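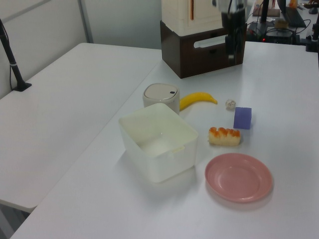
Ticket 22 – Lumano play food set, bin won't take everything

Status: open, waiting on reply

Hello again, me with the play kitchen bits. I've had a go at what your last message suggested and I'm still stuck, so I'm putting it all down in one place.

What I'm after: everything goes in the square bin at the end of the day and the Tulel lid clicks down flat. What I get is a lid that rocks on one corner. The banana seems to be the culprit (it's the curve, it never lies flat), but taking it out only helps a bit.

Tried so far:

Plate in first, flat on the bottom. It catches on the way down and then sits at a slant, so everything on top slides to one side.

Plate in last. Looks lovely, lid won't shut.

Bread and banana side by side, purple cube on top. Best so far! The lid closed on 2 sides and popped up on the others.

I did wonder if I'd been sent the wrong size. The Clornwood leaflet talks about a 900 ml bin, but I can't find a number anywhere on mine and I'm not pouring water in to check – well, not yet.
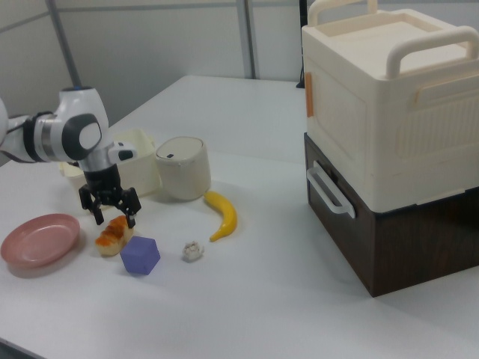

Page 2 of 3

Carrying on from the first page. I've got the whole lot out on the white table again: bread, purple cube, banana, pink plate and the little white crumpled thing, with the bin and the lidded canister at the back. The canister isn't meant to go in the bin, by the way, it just lives next to it. Your colleague asked about that in June and I don't think my answer got saved.

Some 3 questions, then. Is the plate supposed to be in this bin at all, or did it come from the Hellwig tea set? Is there a deeper bin that takes the same lid? And if I do swap, do I send the old one back or keep it?

No great rush, everything's fine on the table until teatime. Mornings are best if you need to ring.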